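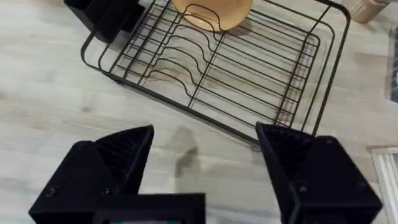 About us

Hello from Drivasari! We help small kitchens, cafés and school canteens work out what a robot would really cost them before they spend a penny on one. We started in Sturach as a two-person outfit doing repairs, and kept getting the same phone call – somebody had bought an arm, the money had gone, and there was nothing left for grippers, spares or training. So now we get involved earlier, at the spreadsheet stage, and I must say I enjoy it a lot more than repairs.

Most of our planning begins with one dull job. Plates in and out of a rack is a favourite of mine, as every kitchen has it and it shows up all sorts of costs that a brochure leaves out (finger pads! mounting plates! somewhere to put the thing!). 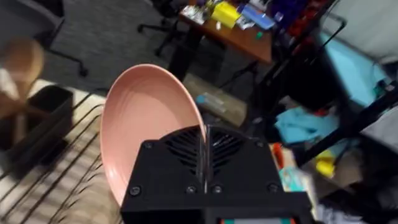

We then write you a plan covering 4 years, with the purchase, the upkeep and the staff hours all on one sheet. If leasing suits you better, we'll say so. If a second-hand trolley and a new shelf would do the job, we'll say that too, and we have done, more than once.

Our starter plan is called Bakidel and costs £1499. For that you get 2 visits, a written budget and 6 months of questions by phone or email – ask as many as you like, we're a talkative bunch. We don't sell robots and we don't take commission from people who do.

Our office is upstairs at Swanson Yard and the kettle is usually on from nine. April gets busy with schools finishing off their budgets, so do ring us early in the spring if you'd like a visit before the summer break.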